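2024-10-19

Logic and accuracy testing, second day. Left the house at six, coffee in the car, door seals on the tally room checked against the log before anyone went in. Both numbers matched. Jade Mottram signed for the custodian side and I signed for the vendor side, though I am a contractor to Halteo and have no vote in anything they decide. The form has only two boxes.

Yesterday we got through the first half of the precinct scanners. The plan for today was to finish the rest, run the consolidated totals, and start on the accessible ballot marking units if there was time. We finished the scanners. The marking units will have to wait until Monday.

The test deck is 200 ballots, marked by machine for the most part, with 14 marked by hand. The hand-marked ones are where the trouble always is. They include light pencil, a check mark instead of a filled oval, an X that runs outside the oval, a circled candidate name with the oval left blank, one clean overvote and one overvote with an erasure. Expected results are worked out on paper beforehand and sealed. The county prefers that the person who writes the expected results does not feed the ballots, so I fed and Jade compared.

All machine-marked ballots read correctly on every unit. On the hand-marked set, three units disagreed with the expected sheet on the same ballot, the one with the erased overvote. Expected result is that the scanner kicks it back for review. The three units accepted it and counted the darker mark. The remaining units kicked it back as they should.

First thought was dirt on the sensor bar. Cleaned all three, reran the ballot four orientations each. Same result. Second thought was the ballot itself. An erasure smears every time it goes through the rollers, and by the fortieth pass the gray patch is a different gray patch. We have spares for exactly this reason, so I pulled a fresh copy of the same ballot from the sealed envelope and ran that. Same three units accepted it. So the ballot was fine.

Third thought, and the one I should have had first, was the threshold file. The scanners classify a mark by how much of the oval area is dark. Below the lower limit it is blank, above the upper limit it is a vote, and in between it is ambiguous and the ballot goes back to the voter. The three units were carrying the lower limit from the April election. The others had the current one. With the old setting the erased oval falls under the lower limit, reads as blank, and there is no overvote left to complain about.

How they came to have the old file is less clear. The configuration report prints a version number for the election definition and a separate one for the device settings. The election definition was current on all units. The settings version is on the second page of the report, and the intake checklist asks only for the first page. I wrote the intake checklist. I have added the line.
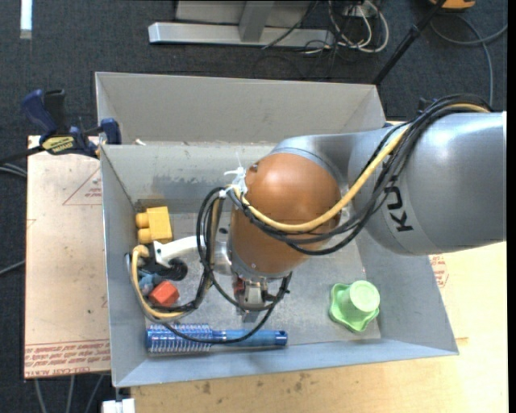 Reloaded the settings on all three from the sealed media, printed both pages, compared the hash value on the tape with the one on the published sheet. Jade read it aloud in groups of four characters and I followed with a ruler. It is slow and I have never found a better way. Then the whole deck again on those three units, start to finish. All results as expected, including the erased overvote, which came back with the review message on each. Zeroed, sealed, seal numbers logged.

Jade asked whether we should rerun the other units too. By the procedure we do not have to, as their settings page had the right version when we printed it. I said I would be more comfortable if we did a short run on each with only the hand-marked ballots. She agreed and we did that. It took up most of the time I had set aside for the marking units. No differences.

Wrote up the discrepancy before lunch while it was fresh. I have tried to keep the wording flat. Three units loaded with a superseded settings file, found in pre-election testing, corrected, retested, no ballots cast. Somebody will read it and see only the first clause. I considered moving the last clause to the front and decided against it, as the form wants events in order.

Two observers today, one from each party, both polite. One of them wanted to know why the scanners do not simply count whatever mark is darker. I explained that state rule on voter intent is applied by people, and the scanner's job with an unclear ballot is to hand it back to the voter while the voter is still standing there. For mail ballots the voter is not there, so it goes to a review board of two. He asked what happens if the two disagree. A third person decides. He wrote that down. The other observer asked to see the zero tapes again, which is a fair request, and we showed them.

Lunch was a sandwich at the table in the hallway. Nothing with a lid is allowed in the room, and no pens other than the red ones the county issues, so that no stray mark in black or blue can end up on a ballot. I had a blue one in my shirt pocket and had to go back out to the car with it.

Afternoon was consolidation. Results media from every scanner are read into the tally computer one by one, and the totals are compared with the sum of the paper tapes. The tally computer is not on any network. The ports are sealed apart from the one for the media reader, and that one is sealed when we leave. The first pass came out 34 short on the write-in line in one contest. It was a report filter – unresolved write-ins are left out of the summary by default and appear only in the detailed version. Printed the detailed version and it balanced. We had the same thing in the spring and I made a note about it then. The note is in the notebook I used in the spring, which is at home.

Spent a while on the electronic pollbooks after that. They are Gedero units and are not part of my contract, but the person who normally handles them is out sick. The county wanted to know why check-in was slow in last week's training. I timed it with the sample voter list. Search by name is quick. Search by scanned license takes around 40 seconds the first time after the tablet wakes up, and is then normal. It looks like the barcode reader drops its pairing when the tablet sleeps. Turned off sleep while on external power and the delay went away. That needs approval as a settings change, so I wrote it up and put the test tablet back as it was. If they do not want to change the setting, the workaround is for the poll workers to keep the screens awake between voters, and I would not count on that in a slow precinct at three in the afternoon.

One point for the file on the pollbooks. The printed backup list has to go out in every supply bag regardless. Someone in the training session suggested dropping it to save paper. I would not. If the tablets lose power the list is all that stands between the precinct and a line of provisional ballots.

Phone call with Halteo at four. They want the settings version moved to page one of the report in the next release. Good, but the next release has to be certified and that is next year at the earliest, so the checklist line stays. They also asked me to look at the Clena audit software in the week after the election. It picks the random sample for the post-election hand count from a seed of dice rolls made in public. I have read the method and have no objection to it. My one question is about the ballot manifest. If a batch count on the manifest is off by one, every position after it is off by one, and the team pulls the wrong sheet of paper and reports a mismatch that is not there. I asked how the software handles it. They will find out.

Closed the room at half past five. Seals on the tally computer, the media cabinet, both doors. Numbers in the log, both signatures, and a copy to the observers.

Dinner at Diệp on the way home, noodles with beef, too tired to read the menu so I had the same as last time. Knees hurt from the concrete floor. I should buy a mat, or ask whether the county has one.

For Monday:
Marking units, audio ballot first, both languages.
Ask Jade for a second envelope of hand-marked spares.
Print settings page for the backup scanners in storage.
Bring the spring notebook.
Red pen only.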